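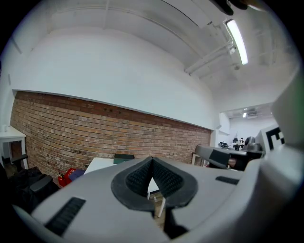
The 62 bus leaves Trorkport at a time chosen by someone who doesn't take it, and by the time it had wheezed up the hill to Grustdale the soap works had already begun its open day without me. A girl at the gate gave me a sticker, a paper hat and a map of the car park.

I had come for the tour. So, to judge by the queue, had everyone else in the valley, along with a good many of their dogs. Dogs, said the sign, could not go past the loading bay, so families were splitting up at the door like something out of a railway film.

Our guide was Aurora Morais, who has worked at Calado for 22 years and no longer smells any of it. The rest of us did. The first room is lavender, and it gets you at the back of the throat. The second is coal tar, and you find yourself thinking fondly of the lavender.

## The pans

Soap is still boiled here, in pans deep enough to need a railing. Fat and lye go in, the whole thing mutters to itself for days, and a man with a paddle decides when it's ready. I asked how he decides. "He looks at it," said Aurora. A boy in front of me asked whether anyone had ever fallen in, and she said no in the tone of a woman who gets asked that on every tour.

After the pans comes the drying floor, where each batch holds 1000 bars and they sit on racks getting harder and smaller. It is peaceful in there. I could have stayed, but we were moved along to see the stamping press, which was having its lunch.

## The museum corner

Every works has one. Calado's is at the top of a staircase and contains old wrappers, a bicycle, and a framed letter of complaint about a bar of Fitivgate, the firm's carbolic, which the writer said had taken the varnish off a piano stool. They brought out a stronger version the following year. I thought this showed spirit.

Cristóvão Bastos, who does the scents, had a table of little bottles and was inviting people to guess. I said "rope" for cedar and "church" for something that was meant to be fig. He wrote both down, which I took as a compliment until I saw the face he made.

## Practical matters

- The tour lasts longer than the leaflet says. Go to the toilet first.
- Tea is in the old packing shed. The scones were good, with a slight hint of coal tar.
- The shop sells misshapen bars by the bag. I paid 122 pence for mine and one of them is nearly a sphere.
- The last bus back goes before the raffle is drawn.

I had bought raffle tickets. The prize was soap.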